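Robotics > Opinion > Home Robots

Last updated: 2021-07-31

The drawer fault deserves a worse name

We use cookies to remember your settings. By continuing to read you accept this.

In the log it was called a "completion mismatch." I have worked on household robot software for long enough to know what a phrase like that does to people. They nod and go on to the next line. I think it should have been called what it was. The robot reported that a drawer was closed when the drawer was open, and then it went on to its next job as if the floor in front of it was clear.

The team at Manthorpe runs a two-armed robot through simulated homes. There is a kitchen and dining area, a living room, and a long list of chores. The drawer task is one of the dull ones. Open it, look inside, close it, move on.

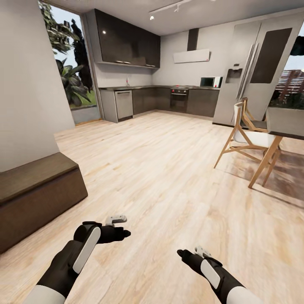
The batch I am writing about had 3793 runs in it. In 178 of them the robot signed off on a drawer that was still out. That is under five percent, and I heard more than one person say it was a decent number for December. I don't agree. A dropped cup is a failure you can see. A robot that is wrong about the state of the room and sure of itself is a different kind of problem, and the two should not be added up in the same column.

Genji Furukawa wrote the check that failed. He was open about it, which helped. The check looked at the commanded motion of the arm and the force at the fingers. If the arm had made its closing stroke and then felt resistance, the drawer was marked closed. The trouble is that a jammed drawer also pushes back. So does a finger that has slipped off the front and met the side of the cabinet. 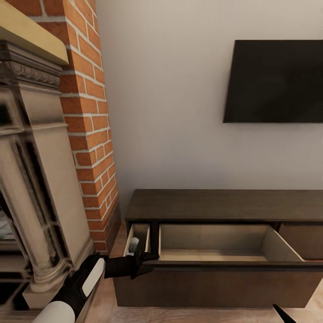
My argument is about where we put the burden of proof. The check took "closed" as the likely answer and went looking for a reason to agree. I would turn that around. A drawer that has been touched should be treated as open until the robot has looked at it again. Looking is cheap in a case like this one. A console with a dark front and a pale drawer lining gives a camera about as much help as furniture ever will, and with the drawer pulled all the way out there is a lot of pale wood to notice. The information was there in the view and the check never asked for it.

Chi-keung Fu, who plans the test schedule, took the other side when we talked it over. His point was time. A second look adds to every run, and the arms have to back off first so they don't block the view. He is right about the cost. With 7 drawers in the full chore list, it adds up. He also pointed out that the Jurnetti planner, which we use for moving between chores, already keeps a margin around furniture.

I looked into that margin. It is measured from the cabinet body. An open drawer sticks out past it, so the planner was protecting a shape that no longer matched the room. In 30 of the bad runs the robot's base passed through the space where the drawer was. In simulation that is a red line in a report. In a house it is a cracked drawer front, or a robot shoving furniture toward whoever is sitting nearby.
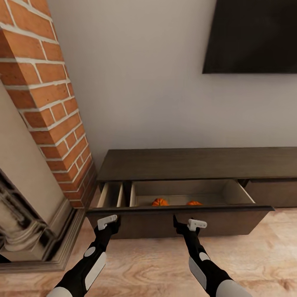

Both grippers at the drawer front, with two small orange objects inside.

There is also the matter of contents. Oda, the scoring tool, gives full marks if the objects in the drawer are still in the drawer at the end. It says nothing about whether the drawer is shut. So a run could fail the task in the plainest way and still score well, and several did. I don't blame the tool. It was written for a sorting task and we carried it over without reading it closely enough. I was one of the people who should have read it.

Some will say simulation is the place for faults like this and that finding one is good news. I accept half of that. Finding it was good. It went through a full batch before anyone opened the individual runs, and the only reason anyone opened them was an unrelated complaint about slow rendering.

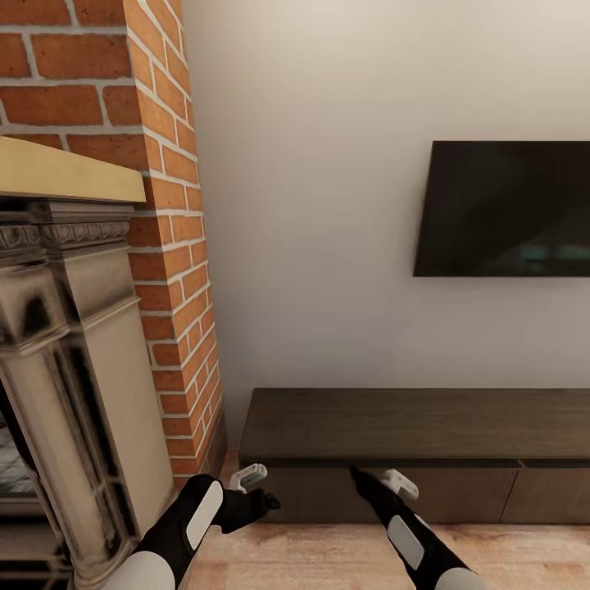
What I would change

The second look should be required before any "closed" report, and the arms should back off far enough to make it useful. If the view is blocked, the report should say "unknown." The Gurkus status format has a field for that and we have left it empty since we adopted it.

The planner's margin should follow the drawer wherever the drawer was last seen. If it hasn't been seen, the margin should assume full extension.

And false reports should get their own line in the summary, above the success rate. Chi-keung thinks this will make the numbers look bad to people outside the team. It probably will for a while. I would still put it first, and I would hold off on any trial in a real home until that line has stayed at zero for a full batch.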